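Print this thread | E-mail this thread

Okay, the Drurna hand-held gripper pair from Nultero has been here since April and I'm a fan! You get 2 grippers, blue textured pads on the fingers, and they weigh 470 grams each on my kitchen scale.

Table clearing first. Crumpled paper is my favorite test (so light, so annoying) and these pads are lovely on it.

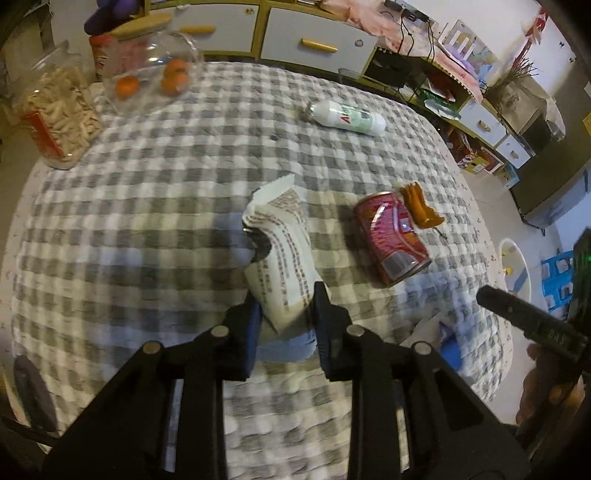 Paper, a can and a bottle on the gingham cloth.

Nawal Abdel Rahman asked if they tire your wrists. Mine, a little, after nearly 505 grabs. The handle shape helps a lot.

Floor work next, over by the trash bin. Tile glare worried me, but the recordings load fine.

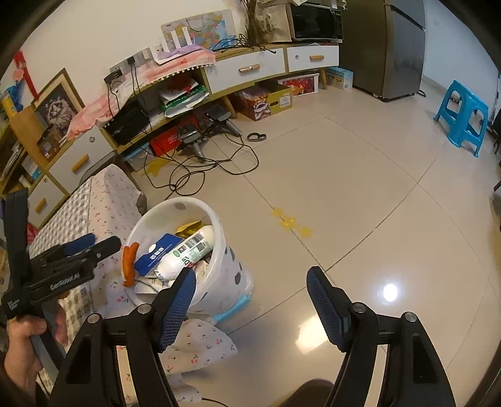 Gripes: the cables are long and love to tangle, and the manual skips calibration completely. Youssra Filali sent me her notes and I was set up before lunch. Thank you!!

Would I buy the pair again? Yes, and I want spare pads. More when I've tried jars.

Last updated: April
Contact | © Nathalie Mertens | Back to top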